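Sticky residue and notes falling off – what works for labelling things in a shared office?

Posted in Home and Office, November 13, 2024

Haris Talpur
We moved into a shared office in Stosescombe in February and I've ended up looking after the reminders. There are 4 desks, one printer, a small kitchen and a door that has to be locked in a particular order. People come and go on different days, so we rely on notes to each other. At the moment they're all on ordinary sticky notes and it isn't working well.

The first problem is that they fall off. The ones on the painted wall last a day or two. The ones on the kitchen cupboard last longer but curl up at the bottom until you can't read them. The second problem is the opposite. Somebody used parcel tape on the meeting room door and it took a patch of paint with it, and the landlord has already written to us once.

I've looked at proper signs. A local firm, Lysenko, quoted £267 for a set, which is more than I want to spend on telling people to empty the dishwasher. Is there a cheap way to put up notes that stay put for a few weeks and then come off cleanly? Surfaces are emulsion walls, a gloss door, laminate cupboards, and screens and glass. I can't drill anything.

zavdale_mick
Blu tack

Udora
It depends on the surface, so I'd stop looking for one thing that does all of them. I ran the front desk at a dental practice for years and we had notes on everything.

Emulsion walls. Sticky notes hardly hold on these, especially if the paint is matt or a bit chalky. Don't use tape either. Low-tack painter's tape is the safest of the lot, but it can still lift paint if the wall was done recently or wasn't primed. What I'd do is get one lightweight pinboard or a sheet of static cling whiteboard film and put everything on that. The film will hold on a smooth wall for some weeks. It won't stay on textured paper. If you need to hang a board, the removable strips that stretch when you pull the tab are good, provided you pull straight down along the wall and slowly. Most damage is done by people pulling them outwards.

Gloss door. Wipe it with a bit of washing-up liquid in water, rinse, and let it dry fully before you stick anything on. Doors get greasy where hands go and that's usually why notes drop off. After that even ordinary notes will last a good while.

Kitchen cupboards. Same again with the cleaning. Steam from the kettle is what makes the paper curl, so move the note to a cupboard further along. If it has to be there, put the paper in a plastic wallet and tape the wallet at all 4 corners.

How you peel the note off the pad matters as well. If you lift it from the bottom edge it bends the sticky strip and the note curls up straight away. Peel it sideways, from left to right, and it will lie much flatter. It sounds like nothing but it does make a difference.
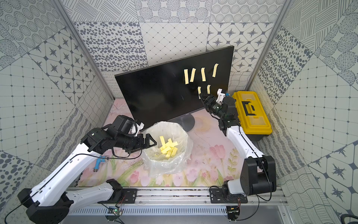
For residue that's already there, start with warm soapy water and a soft cloth and leave it to soak for a couple of minutes. On the laminate and the gloss you can go on to a little white spirit, but try it somewhere out of sight first. Don't use white spirit or window cleaner on a monitor or laptop screen. A barely damp microfibre cloth is enough, with the power off. A clean pencil rubber will roll up most of what's left on a door.

The other thing I'd say is put up fewer notes. We had so many at the practice that people stopped reading any of them. Pick the 2 that really matter, which in your case sound like the locking order and whatever the printer needs, and type those up large. Put the rest in a shared list or a notebook by the kettle. Put a date on anything temporary and take it down when the date has passed.

As for the patch on the door, if it's small you can touch it up yourself. Ask the landlord for the name of the paint, rub the edges down lightly, and put on two thin coats. I'd tell them you're doing it, as they've already been in touch.

Haris Talpur
Thanks, that's very helpful. I hadn't thought about the steam. I've cleaned the door and will try the film on the wall by the printer. Blu tack left a greasy mark in our last place so I'll give that one a miss, but thank you anyway.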